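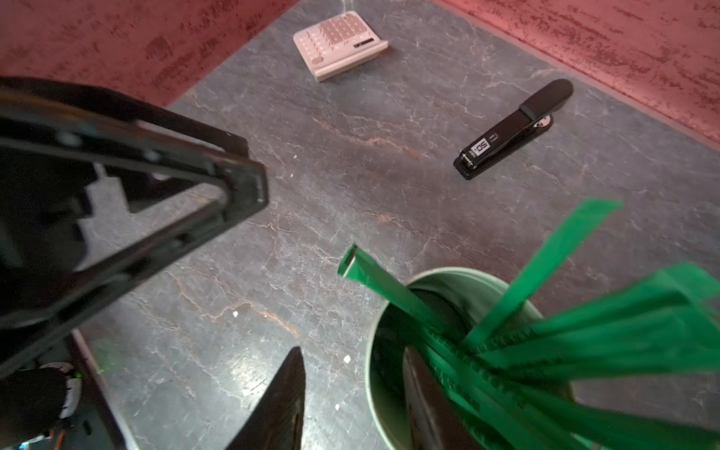
A stapler, a calculator and a green metal container on a gray stone-patterned tabletop.

Desk accessories

Desk accessories are the small tools kept on a working surface for writing, counting and holding papers together. The usual ones are the stapler, the calculator and some container for pens or clips.

A stapler joins sheets with a bent wire. Most desk models have 2 main arms, connected by a hinge at the rear, and the staples lie in a channel between them. Capacity depends on the length of the staple leg - the common 6 mm leg is enough for thin documents, and 8 mm is used for thicker ones.

The desktop calculator has larger keys than the pocket type and often a body in wedge form, so that the display is turned to the user.

Containers are made of metal, plastic, wood or glass. Round ones without a lid are the most common. In the Flavau series by the firm Brotano, the containers are 90 mm high.

See also: Paper clip, Hole punch, Letter tray

Last edited 5/3/22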